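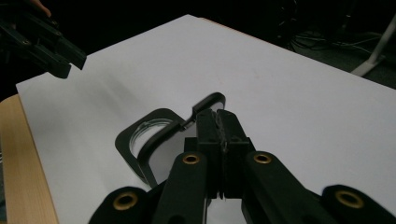

波森验光器具陈列室 图集

波森验光器具陈列室设于本馆东翼二层,专门收藏、整理并展示与验光、配镜有关的器具、镜片及文献。陈列室的藏品以教学用具为主体,兼有门诊旧物、工坊工具和印刷品,登记在册者共1269件,其中年代最早的一批可上溯至1930年。本页为陈列室常设展览及整理工作的图文介绍,供来馆参观者、验光专业师生及相关研究人员参考。

图集所涉器物均属本馆馆藏。文字说明由藏品部撰写,器物名称以馆藏登记簿为准;登记簿中名称不一者,从其最近一次核定的写法。

镜框与镜片

双孔式黑色镜框,塑料质,左右两孔均呈圆角矩形,中间以窄梁相连。框缘有光泽,左孔内见一枚圆形透明镜片,镜片外有圆环。

此类器物在登记簿中暂列“镜架及镜片座”一类。本馆同类藏品来源较杂,部分出自教学单位,部分由眼镜工坊移交,入藏时多无说明书随附,用途尚需结合文献逐件核定。核定完成以前,展签只记材质、颜色与形制,不记用途。

透明镜片的检视以浅色台面为宜。镜片置于白色底板之上,边缘的纹路、划痕及崩口较易辨认。检视人员须佩戴无粉手套,持拿时只接触镜圈或框缘,不得触及镜面。

常设展览

常设展览分为三个单元,依参观路线先后为“镜片”“镜架”“验光室”。

第一单元“镜片”展出成套试镜片及散片300枚,按球镜、柱镜、棱镜分柜陈列。每柜附有屈光度对照表,参观者可对照表中数值,比较不同镜片的厚度与弧度。柜内灯光经过调整,避免在镜面上形成强反光。

第二单元“镜架”以形制为序,由单孔手持式至双孔框架式,展示镜片固定方法的演变。本单元重点在于连接部位:鼻梁处的宽窄、镜圈的开合方式、镜腿的装卸结构,均配有线描图。线描图由洛迪制图室绘制,可在陈列室服务台购得单页印本。

第三单元“验光室”复原了一间小型门诊的布置,包括视力表、座椅、镜片箱及记录用写字台。复原所据为特罗梅尔眼镜行移交的旧平面图,家具尺寸与图上所注一致。该室每次限四人入内。

整理与养护

陈列室每年七月闭馆整理一次。整理期间,全部展品下架,逐件核对编号,清洁后重新装柜。塑料镜框以微湿软布擦拭,随即以干布吸去水分;金属件另行处理,不与塑料件同盘放置。玻璃镜片与树脂镜片分别清洁,所用溶液不得混用。

本年度整理中,共有97件藏品更换了囊匣。新囊匣采用无酸纸板,内衬按器物轮廓裁切,双孔式镜框的内衬在中梁处另加垫块,以减轻梁部受力。囊匣外侧贴有编号及轮廓图,取用时无须开匣即可辨认。

藏品部主任希尔卡·胡图宁(Hilkka Huttunen)在年度工作报告中写道:“镜框的损坏多发生在中梁和框缘,镜片的损坏多发生在取放之时。改进囊匣与取放规程,比事后修补更为有效。”该报告全文可在本馆阅览室查阅。

对已有裂纹的塑料镜框,本馆不作粘接,只作支撑保存。镜圈松动而镜片尚在者,镜片与镜框一并存放,不予拆分;镜片已脱落者,分装两袋,共用一个编号,以字母区别。

文献与图录

与器物配套的文献存于陈列室北侧的乌沃文库。文库藏有验光教材、镜片价目表、工坊账簿及门诊登记表,按出版地和年代排架。价目表对核定散佚镜片的规格帮助较大,部分已完成扫描,可在阅览终端上检索。

陈列室图录第一册收录试镜片与镜片箱,第二册收录镜架与镜片座,现正编校。第二册的条目格式如下:编号、名称、材质、颜色、尺寸、现状、来源。现状一栏只记目见情形,凡属推断者另列于附注。

教学使用

验光专业师生可申请近距离观摩部分藏品。申请应由所在单位出具公函,写明观摩目的、人数及拟观摩器物的编号。观摩在二层研究室进行,由藏品部人员取放器物,观摩者可在场绘图、测量和记录。

研究室备有白色底板、放大镜、卡尺及测量记录表。墨水笔不得带入,绘图请用铅笔。观摩中如发现登记信息有误,可填写更正单,由藏品部核实后答复。

参观须知

陈列室周二至周日开放,周一闭馆。参观者随身大件物品请存放于一层寄存处。展厅内可以拍照,请勿使用闪光灯及三脚架。十二岁以下儿童须由成人陪同。

图文资料如需用于出版或教学,请向本馆藏品部提出书面申请,注明器物编号、用途及印数。非商业性教学使用免收费用,但须标明“波森验光器具陈列室藏”。

本页文字更新于12月14日,星期四。

波森验光器具陈列室 藏品部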